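**Ulness, Feb 17, 2023.** The working group on service robots in Prillton has put out a second draft of its good-practice rules for clearing and table work in cafés and dining rooms. Comments are open until May.

The draft runs to 21 rules. It covers machines that handle used cups, tissues and litter in rooms where staff are also at work. The first version dealt mainly with driving speed and stopping distance, and cafés that sent in comments said it left out most of the job.

Rule 5 now asks operators to write down how a task is done by hand before any part of it is given to a machine. The record has to name what is picked up, in what order, and where it ends up.

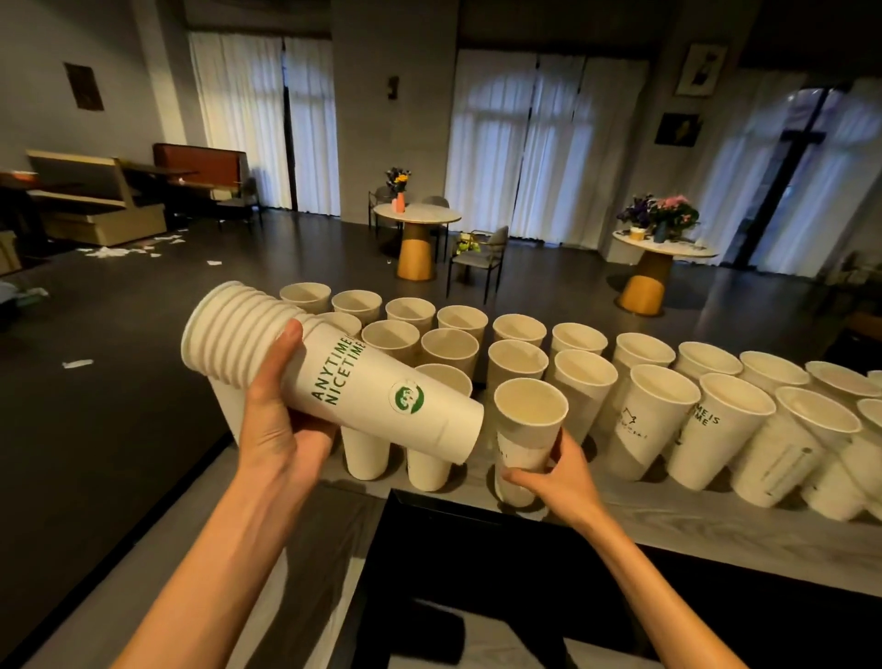
*Used paper cups being stacked by hand at a counter.*

"People hold the stack in one hand and add to it with the other," said Tegwen Probert, who edited the section on handling. "If your machine can only put a cup down on a flat surface, the written record should show that as a change to the work."

Stacks have their own paragraph. A supplier must state the tallest stack its machine can carry at a tilt, and test it with cups that have been drunk from as well as clean ones. Floors are treated separately: a machine may not enter an aisle where a person is crouching or sweeping.

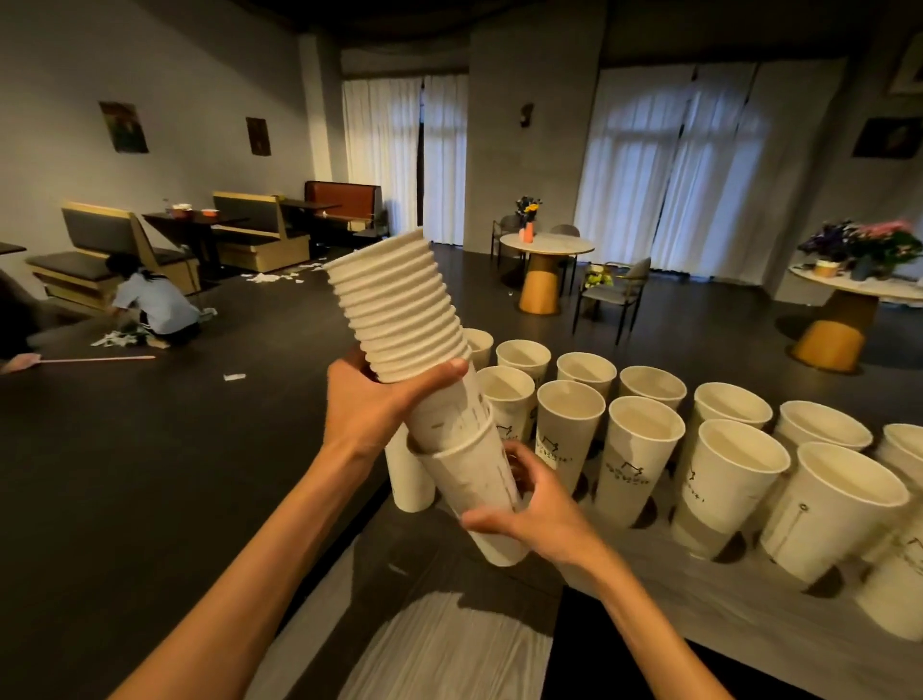 ## What changes for operators

Cafés already running a machine would have two years to comply. Small sites may use a short form, which Adelmo Rinaldi of Penry said his staff filled in during one closing shift. He wants the wording on tissues made clearer, as the draft puts them under both "soft goods" and "waste."

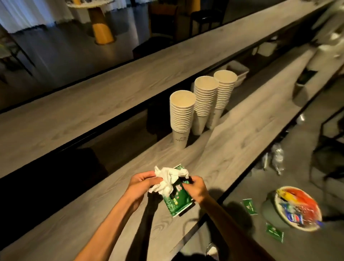 Osian Maddocks, who chairs the group, said the overlap would be fixed in the final text. Tissues still in the box will count as supplies, and any that have been pulled out and crumpled will count as waste.

The group received 1527 comments on the first draft. Zirnimow, which supplies clearing machines to cafés in the area, has asked for a longer test period for the stack rule. Written comments go to Sunita Fitzsimmons at the Ulness office.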